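Revisión de seguridad antes de la recreación de la batalla: mi lista, con comentarios

Campo de Flallton, 01/09/2023. Revisa: Maricruz Tlapale
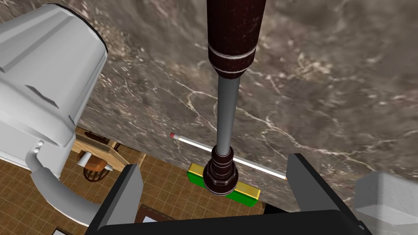 Bueno, como cada temporada me toca recorrer el campo con la carpeta bajo el brazo, y esta vez apunto también lo que fui pensando, que luego Quang Đồng me pregunta y ya no me acuerdo de nada.

1. Mosquetes de avancarga. REVISADOS. Pasé la baqueta por todos los de la línea azul. Dos con el oído sucio, devueltos a sus dueños para limpiar (¡otra vez los mismos dos!).

2. Bayonetas. BIEN. Se quedan en la vaina durante la carga, sin excepciones, ni para la foto.

3. Pólvora. PENDIENTE. Los cartuchos vienen contados, 795, pero una de las cajas cierra mal. Lụa Mai trae otra mañana temprano.

4. Cañón. BIEN, con reparos. La rueda izquierda tiene juego y no me gusta nada. Se dispara sin moverlo de sitio y con 3 minutos entre tiro y tiro. El escobillón está nuevo, lo cambiamos en enero.

5. Distancia al público. CORREGIDA. La cuerda estaba a 30 metros de la batería y la mandé retrasar hasta el seto. Giang Bạch protestó porque desde allí se ve peor el flanqueo, y tiene razón, pero se queda donde está.

6. Caballería. SIN FIRMAR. Falta ver cómo llevan los caballos el ruido. Sơn Thái quiere entrar al galope por el vado, como en la crónica del regimiento; yo le he dicho que al trote y ya hablaremos.

7. Terreno. REGULAR. Hay madrigueras en la ladera por donde baja la infantería. Las he marcado con estacas y cinta, así que los que caen «heridos», por favor, que miren antes dónde se tumban.

8. Agua y sombra. BIEN. Con lana y más de 208 participantes, prefiero que sobren garrafas.

Vuelvo a pasar por el cañón y la caballería mañana, antes de formar.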